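Guest Room FAQ: Remotes, Phones and Bedside Things
Tunstall Guest Rooms
Last updated 2021-06-06

These are the questions the front desk gets most often about the TV, the nightstand and the phone. If yours isn't answered, dial 0 from the room. Yaowalak Nilsuwan has the desk in the daytime and Stojan Kadrić has it at night.

Where is the TV remote?

In the nightstand drawer, or on the bed if housekeeping has just been in. We used to leave it on top of the TV cabinet, and too many of them slid down the back. If it isn't in either place, call the desk and we will bring one up. We keep spares, so you won't wait long.

Some of the labels are in Chinese. What do I press?

The sets were bought as one lot along with their remotes, and the remotes came printed in a mix of Chinese and English. The keys most guests want can be read either way. Vol+ and Vol- change the sound, and the speaker symbol with an X, in the middle of the volume key, is mute. CH+ and CH- change the channel. The small round button with the curved arrow takes you back one screen.
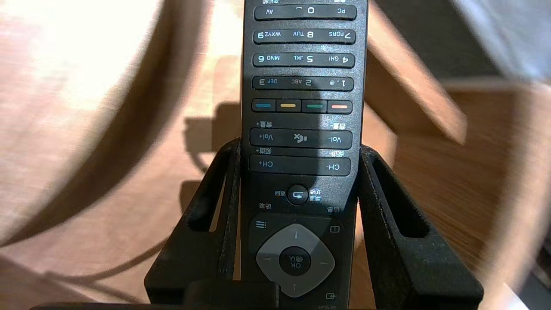 TV remote: number keys, the four color keys, volume and channel.

If you bring your own laptop, plug it into the side of the TV and press PC on the remote. AV is for older players with the round plugs. The desk can lend you a cable for either one.

What are the colored buttons for?

Not much. Some channels use them for menus. With most of ours they do nothing, and pressing them won't harm anything.

I pressed something and now the screen is blue.

You are probably on an input with nothing plugged in. Press the PC or AV key again and pick TV from the list. If no list comes up, turn the set off at the wall, wait until the small light on the front goes out, and turn it back on. It will start on the last channel used. Your room rate doesn't include any pay channels, so you can't run up a charge by mistake.

The remote doesn't work at all. Can I change the batteries?

You can, but please call us first. Fresh batteries are kept at the desk and we take the old ones back for recycling. Two things to try before you call: point the remote at the lower right corner of the TV, where the sensor is, and make sure nothing is standing in front of it. Guests sometimes prop a menu card there.

How do I open the nightstand drawer?

The front of the drawer is curved to match the round top, and some people don't see at first that it is a drawer. Put your fingers at the edge of the front and pull straight toward you. It slides more easily if you keep one hand on the top. When it sticks, push it all the way in and start over.

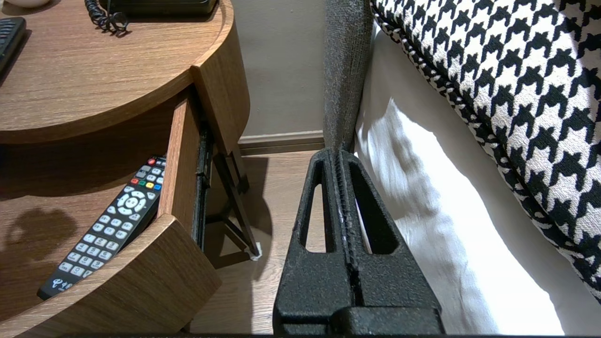

We ask that you use the drawer for flat things only. A book, glasses, a charger and the remote all fit. A full water bottle doesn't, and two drawers had to be taken apart last year to get one out. Check the drawer before you leave as well. It is the first place Panya Saithong looks when a guest writes to say something was left behind, and most of the time it is there.

I left something in the drawer. How do I get it back?

Write or call with your room number and the dates you stayed. We hold found items for 50 days. Mailing within the country is free for anything that fits in a padded envelope. Larger items go at cost, and we will tell you the price before we send them. Passports and bank cards are only handed over in person or sent by registered mail.

How do I use the phone?

Lift the handset and dial 0 for the desk. For another room, dial 6 and then the room number. Outside local calls are free. Long distance has to be opened by the desk, and we take a deposit for it.

Can I move the nightstand?

Please leave it where it is, or call and we will move it for you.

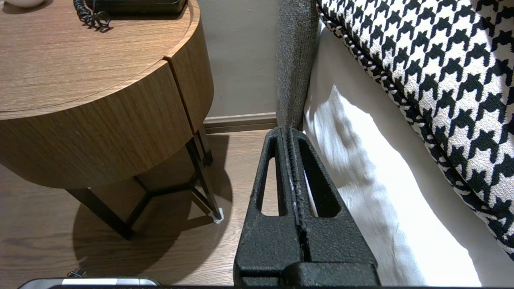

The nightstands are heavier than they look, and they went into all 31 rooms when we redid the floors. Most of the weight is in the body, up high, so they tip if they are dragged. They stand on a dark metal frame with slender legs, and there is a small white pad at the foot of a leg to keep the metal off the wood. Dragging pulls the pads off, and a bare leg will mark the floor in one go. Two people lifting from under the body is the right way to do it. If you find a pad lying loose, leave it on top of the nightstand and housekeeping will glue it back.

Is there a charge for damage?

Not for ordinary wear. A cup ring or a small scratch on the nightstand is ours to deal with. A lost remote is charged at cost. Deep floor scratches are looked at case by case by Ifeanyi Igwe, who does our maintenance, and you will be told before anything goes on your bill. The last board we had to replace came to about 4,000 with labor, so we do ask people to be careful.

Can I have a second nightstand?

Yes, in the larger rooms, if you ask when you book. We own 12 extra ones. July fills up early and they tend to be spoken for by then.

Will housekeeping move my things?

They dust around whatever is on the nightstand and don't open the drawer during your stay. If you want the top wiped properly, clear it in the morning and they will do it - the same goes for the floor beside the bed.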